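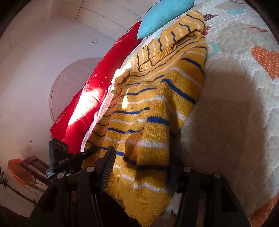 The striped sweater, on the bed by the red pillow

Blog > Family > Health

Wed 24 July
by Lemlem Tilahun

My nephew had his last infusion in June, and I waited a little before writing because I did not trust the good news. He is eleven. His kidney illness has a long name which the whole family can now spell, even my mother, who does not read English.

Many of you asked how the travel worked. The children's ward is 2 hours from Nasorano when the road is good, and my sister made this journey every second Friday. The parents' fund at Rulach paid for the fuel, and our collection here on the blog brought 814 pounds. I had hoped for 700. Thank you, also to the bakery on Mudaliar Street, who put out a jar and never told us until it was full.

The doctor explained that he must still take the small white tablets until winter and drink more water than he likes. His blood is tested each month. If the protein stays low, the visits will become fewer. If it rises, we begin again with the other medicine – my sister does not want to talk about that one yet.

He missed a lot of school. His teacher sends the mathematics by post and he does it at the kitchen table, complaining. On Saturday he walked to the river at Putano with his cousins and came home hungry.

I will write again after the next blood test.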